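Ticket 2610 — Cletus gripper not closing evenly
Opened by: Laurier Zacharias
Status: open

Hi Cayetano, me again! Cletus is still closing lopsided. I re-zeroed both sides, swapped the servo horn for the Sandonano one and dropped the speed to 400, and the left finger still gets there first. It's fine on a tea towel — it only plays up on heavier stuff, so I've gone back to the black trackies on the green blanket.
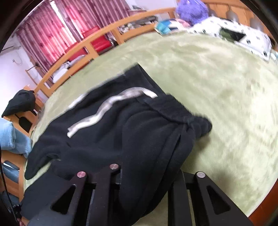
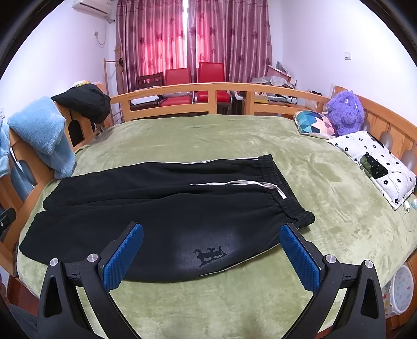 I did 30 closes after lunch and the lag got worse near the end, so now I'm wondering about the linkage screws. Did you put threadlocker on yours? I've only got the Bermúdez stuff and the tube's ancient. I'll pull the right side apart tonight and check the bushings. If you've got 2 spares at Sakcombe, could you set them aside for me?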